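El turno de las torres

A las seis de la mañana la nave de Huratis todavía olía a café y a plástico. Encendí el brazo, esperé el pitido y abrí la hoja de registro. Episodio 224.
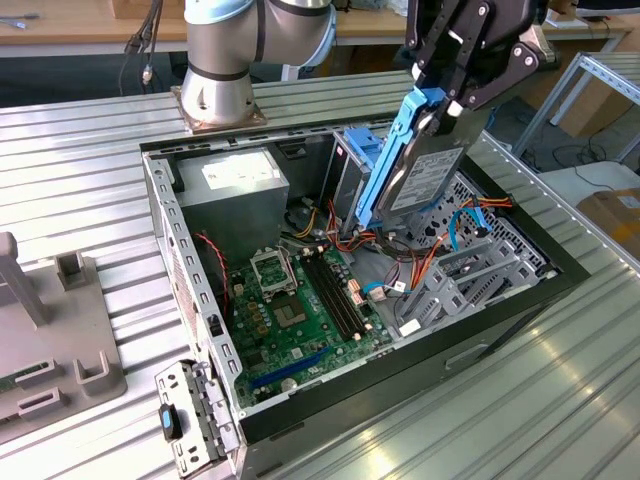 El encargo de Vostirura era de 500 extracciones de disco duro, todas hechas por una persona con el mando y todas grabadas de principio a fin. Yo era esa persona, al menos en el turno de mañana. Por la tarde venía una mujer a la que solo conocía por sus notas en la hoja. Escribía en mayúsculas y nunca ponía tildes.

El trabajo consistía en bajar la pinza, cerrar, tirar del disco con su bandeja azul, sacarlo sin tocar los cables y dejarlo fuera. Después pulsaba el pedal, marcaba «válido» o «no válido», volvía a meter la bandeja con la mano y empezaba otra vez. Cada 7 episodios había que girar un poco la torre sobre la mesa. El sistema tenía que aprender a sacar discos y, si la torre estaba siempre igual, aprendía solo a sacar aquel.

En la primera semana lo hice demasiado bien. Me había entrenado en casa con el simulador de Pană y tiraba recto, limpio, sin una duda. Me llamaron de la oficina de arriba. El modelo, me dijeron, se quedaba parado en cuanto la bandeja se torcía, porque no había visto ninguna torcida. Necesitaban que me equivocara y lo arreglara.

—¿Que me equivoque cuánto?

—Lo normal —dijeron.

Volví a la mesa y estuve un buen rato sin saber cómo se hacía eso. Si entraba torcido a propósito, se notaba: la corrección me salía antes que el error. Al final lo resolví durmiendo poco. En marzo mi madre estuvo ingresada y yo llegaba a la nave directamente desde el hospital. De aquellos días son los episodios que más gustaron arriba. La pinza se acerca, se para, retrocede, prueba por el otro lado. En uno la bandeja se engancha en el carril y tardo casi un minuto en soltarla. Lo marqué como no válido y alguien lo cambió a válido, con un comentario: «Más así».

En el 400 probaron el modelo por primera vez con una torre que no había visto, una Trikus vieja con el cierre duro. Me dejaron mirar, con las manos lejos del mando. El brazo bajó, agarró la bandeja y tiró. No salió. Entonces retrocedió, se quedó quieto un momento y probó por el otro lado.

Reconocí la pausa. Era la mía, la de cuando miraba el teléfono por si había mensaje de mi hermana.

La bandeja salió al segundo intento. Los de arriba apuntaron el tiempo y alguien preguntó si se podía recortar aquella espera, que no hacía nada. Dijeron que lo verían en la siguiente versión.

Metí la bandeja en su sitio, giré la torre un poco hacia la izquierda y abrí la hoja. En la última línea, la mujer de la tarde había escrito: EL CIERRE VA MEJOR SI ESPERAS. Puse el número del episodio debajo y bajé la pinza.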